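Workshop Tips: Bins, Hoses and Other Things People Oversell

Every fall the catalogs arrive and every fall they promise that the right container will fix a messy shop. I have bought the containers. My shop is still messy, though somewhat less than it was, and what follows is the part of the advice I've tested and would repeat to somebody I liked.

Metal bins versus plastic

The case for plastic is that it's light and cheap. Fine. Fill a plastic tote with pipe fittings, drag it across a concrete floor every week and look at the corners in November. I had two Endcombe totes split that way, and the replacement lids didn't fit the replacement totes.

A plain metal bin with sloping sides is my choice for anything heavy. Small parts slide down toward the middle where you can get at them. With straight sides they pack into the corners and you end up digging with a screwdriver. Metal bins are loud, and cheap ones have raw edges, so run a rag along the rim before you run your hand along it. If the rag snags, file the rim.

Ignore the liners. Ornico sells a foam one cut to size and I gave it a whole winter. It held every metal shaving that ever landed on it. A piece of old carpet does the same job and you can throw it out without feeling robbed.

How full is too full

The usual rule is to fill a bin to the top because "space is money." Whoever wrote that has never looked for a washer. Stop at two thirds. You should be able to reach in, turn your hand over and come out again without scraping your knuckles on either wall.

Josphat Lyimo, who taught me most of what I know about sheet metal, wanted only one kind of part in each bin. I think that's excessive for a home shop. I keep 11 bins and at least four of them are mixed. But don't mix sizes that look alike at arm's length. Two nearly identical bolts in one bin will cost you more time than a messy shelf ever did.
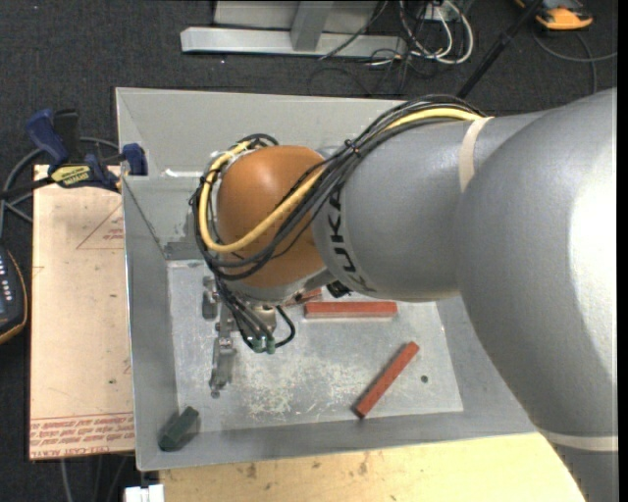

Cables and hoses

Now the subject where I've heard the most nonsense. People will tell you every cord has to be wrapped, sleeved, clipped and labeled at both ends. Uvau makes a kit for this with 32 pieces in it. I used five.

What matters is where the cord bends. Anything that moves needs a loop of slack at the joint, and that includes drop lights, swing-arm lamps and the air line on a reel. Pull it tight for the sake of looks and you move all the wear to one spot, usually right at the connector. Move the thing through its full travel by hand before you tighten a single tie.

Put a tie where the bundle leaves a solid surface, and leave the stretch after it alone. Snug is enough. If the jacket is dented under the tie, cut it off and start again. Trim the tail flush too, or it will open up the back of your hand sooner or later.

Color is worth more than labels. Labels get greasy and fall off. One yellow cord in a bundle of black ones can be followed from one end to the other at a glance, so give the odd color to whatever you unplug most. Same with air fittings. I don't care what color you choose as long as you stick with it.

Keep air lines and power cords on separate hooks if you have the hooks. I've seen it argued both ways and I'm not convinced it's a matter of life and death, but when one hose has to come out for repair you won't have to undo everything else.

Light over the bin

More light isn't always better. A bare bulb straight above a metal bin throws a glare off the walls and leaves the bottom hard to read. Move the lamp off to one side and a little back from the edge. Try it with a flashlight first before drilling anything. I drilled first, and there are three holes in my ceiling to show for it.

Degreasers

Ots is the one everybody recommends. It's all right. Dish soap in hot water, with a stiff brush, got the same bin just as clean in one extra pass. Dry it right away, particularly along the seams, where the rust gets going. Chepkoech Simiyu wrote in to say she wipes hers with a little machine oil afterward. I tried that too and it does slow the rust down, but it also collects dust, so use less than you think.

Next time, pegboard, about which I have even fewer kind things to say.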